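Silcombe Remote Teaching: Questions We Keep Getting

Last updated 25 October 2019

What am I signing up for?
You drive a simulated arm through kitchen chores, and Nesen, our training software, learns from your recordings. No robot experience needed. Patience helps. So does a chair with a back.

Is a real kitchen involved?
No. It is all rendered, so you may drop the bread as often as you like. Kenta Kinoshita holds the house record and has asked us not to publish it.

How many demonstrations make a task?
We ask each operator for 500. The plate task has more than 4,000 on file, and Nesen still has opinions about toast.

Which view should I drive from?
Both. Use the room view to bring the arm over the island and the close view for the last bit, when the fingers are near the food. The close view is mostly gripper. You get used to it, in the way one gets used to a hat.

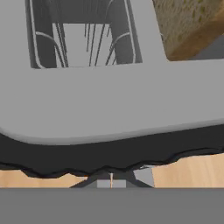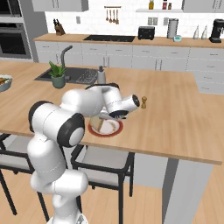
The arm lags behind my hand. Is it me?
Possibly. Check the delay figure in the corner of your console first. Anything over 380 milliseconds is our problem and you should stop and write in. Anything under it is you.

Can I pause in the middle of a grasp?
Please don't. Nesen takes a pause for technique and will copy it faithfully. If the phone rings, discard the take and start over.

Do you keep the bad takes?
Yes, if you label them. A fumble marked as a fumble is useful. A fumble marked "good" cost us most of September.

Can I teach by hand instead?
Only at the Pistari office, where there is an arm you can take by the wrist and lead through the motion. Book with Relu Surdu. Sessions are capped at 5 people, and long sleeves have to be rolled up.

How do I get my hand controller replaced?
Send it back with the form that came in the box. If you threw out the box, the form is also on your account page, under Returns.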